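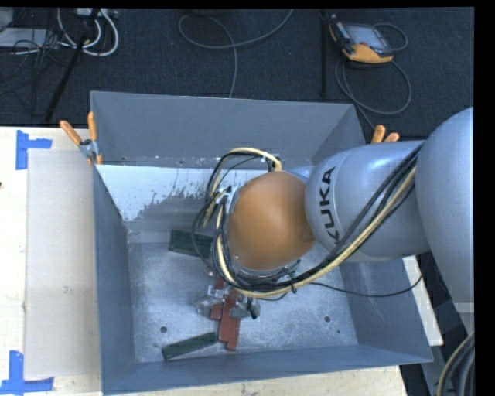 Page last changed: February

Home | Workshop Tips | Software | Contact
Search this site Go

Bin Picking: Settings to Check Before a Run

Clamp the bin to the table before teaching its corners. If a clamp is moved, teach them again.

Bare metal reflects light and may appear to the planner as a part. Lower the exposure first — filtering comes second. Scuffed floors such as this one need a separate background scan.

Model the hose and cable bundle as a padded volume around the wrist. Lunen ignores cables unless the padding is entered by hand; 20 mm is the workshop setting.

Where blocks stand close together, limit the planner to 600 grasp candidates per cycle. Save the log before changing any value.

Corrections to this page should be sent to Conceição Ramalho.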